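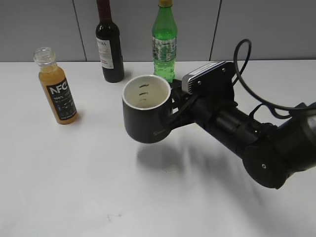
Hurnura Tabletop Arm with Wrist Sensor

The Hurnura is our small arm for people who want to get on with teaching a robot everyday jobs at an ordinary table, and we are very fond of it (you will have to forgive us if we go on a bit). It comes ready to work with household things as they are sold in the shops: mugs, juice bottles, fizzy drinks, wine, whatever you happen to have in the cupboard. You don't need special blocks or printed markers, though do wipe the table down first!

The sensor sits on top of the gripper and travels with it, so it stays close to whatever is being picked up. Its cable is left with a good generous loop at the wrist -- please don't be tempted to tie it back tightly, however untidy it looks to you, as the wrist needs that slack when it turns.

In the box you will find the arm, the gripper, the sensor already fitted, a table clamp, the power supply and a printed handbook of 48 pages, which Marianna Kurek wrote and has lately gone through again from cover to cover. Her chapter on mugs is the one customers write to us about most. She suggests beginning with an empty mug and a handle-side grip, then moving on to bottles once you are happy with the lifting height.

Reach: up to 800 mm
Weight of arm: 11 kg
Warranty: 24 months, parts and labour
Order code: Larodham 156

Orders are packed at our Skesbridge workshop, and you are very welcome to ring and arrange a visit if you would like to try the arm before you buy -- bring your own crockery if you like, lots of people do. Spare finger pads and the longer Sárközi cable are sold separately.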